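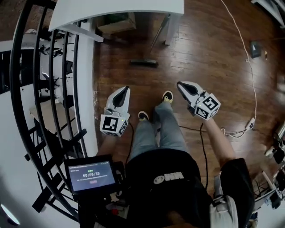
Operator at the head of the stairs, both hand-held grippers raised, timer at 00:00:10.

Ticket: Start position and cable routing, hand-held gripper rig
Site: Drosholm, upper floor
Reported by: Dreßler
Assigned to: Ottmar Bauerfeind
Priority: 2
Status: Closed, with one item carried over

Summary of report
The reporting party asks whether a recording may be started beside the spiral staircase, and whether the white cable on the floor is permitted under the Flandley operating rules. The party also reports that the left gripper lost tracking twice during a session in October.

Applicable rules
Section 4, Walking areas. A recording shall not be started or ended within 1000 mm of an open stair, whether or not a railing is fitted.
Section 5, Cables. No loose cable may cross the floor area in which the operator moves. Cables between the grippers and the body shall be kept short enough that they cannot catch on a knee or a railing.
Section 7, Markers. The marker blocks on both grippers shall be kept clear of sleeves, straps and cables for the full recording.

Log

09:10 Ticket received. Reporting party asked to keep the equipment in its current configuration.

09:35 Start position reviewed. The operator is standing at the top of the staircase with the timer reading 00:00:10. Not in accordance with Section 4. The operator's attention is divided between the display and both hands at this point, and the rule makes no exception for short recordings.

09:50 Floor reviewed. A long white cable curves across the boards near the operator's feet, with a power strip or plug at the side. Not in accordance with Section 5. Dreßler instructed to run power along the wall.

10:20 Gripper cables reviewed. Both black cables lead back toward the body. Dreßler to shorten the free length to 500 mm and secure the remainder to the harness.

11:05 Tracking loss. Plulus log files requested for the session concerned. Both interruptions are recorded against the left gripper. Cause not established.

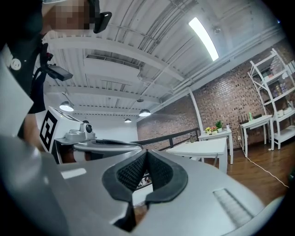 Gripper view toward the white tables and the brick wall, marker block at left.

13:15 Tables and walkway reviewed. A second white cable trails from the wall outlet across the floor. Section 5 applies equally to cables that do not belong to the rig. Added to the instruction of 09:50.

14:00 Reply sent to Dreßler with the three sections attached. Written confirmation requested within 24 hours.

Resolution
Start position to be moved away from the stairs and marked with floor tape. Floor cables to be rerouted before the next recording. Confirmation received from Dreßler.

Carried over
Tracking loss, left gripper. To be reopened under a separate ticket once the Plulus support desk has returned its findings.

Closed by: O. Bauerfeind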